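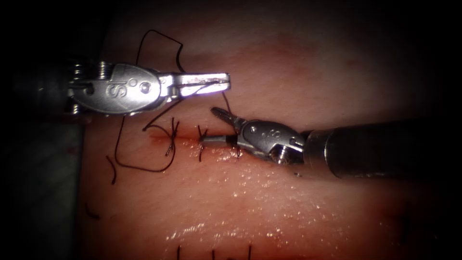

Three knots in, with the needle partway through the edges for the next one.

2024-01-24

These are my notes on interrupted stitches in a suture pad, mostly on spacing and tail length. Running stitches get a separate post, which has been in drafts since August.

The pad is a Prernbridge single-layer with a straight slit. I wet it before every session. A dry pad grips the needle and teaches you to push too hard, and the thread squeaks through it in a way that puts me off. Too much water and it pools along the lower side of the cut and throws glare exactly where you want to see the entry point.

Spacing first. I used to start at one end and work along by eye, and the gaps grew as I went. Now I place the first stitch, look at the distance from the slit to where the needle went in, and use double that as the gap to the next. It is slower - 20 minutes for a short row - but the edges meet without puckering.
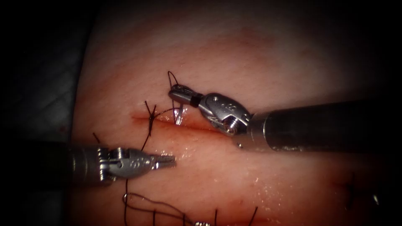 The first knot sets the tension for the rest. Pull the first throw down until the edges touch and then stop. If the lips of the cut roll inward, it is too tight, and no amount of fiddling with the second throw will fix it. Cut it out and start again. I log every restart, and of the 285 stitches in my log, 62 were redone for tension alone.

Needle angle matters more than I gave it credit for. Enter square to the surface, then follow the curve through. Going in flat gives a shallow bite that tears when the knot comes down. Hold the needle back from the tip, and do not grab it by the point when it comes out the other side.

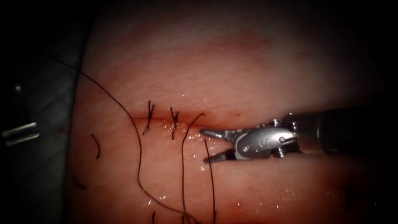 Thread management is the dull part. A long strand saves reloading but gets under everything, and a loop lying across the cut will end up inside the knot sooner or later. I park the slack to one side before each throw. Tails get trimmed short but not flush. Flush-cut knots on the Jevarstead thread I had last year came undone within a day or so.

Next up is the same row on the thicker two-layer pad, with the deep layer closed first.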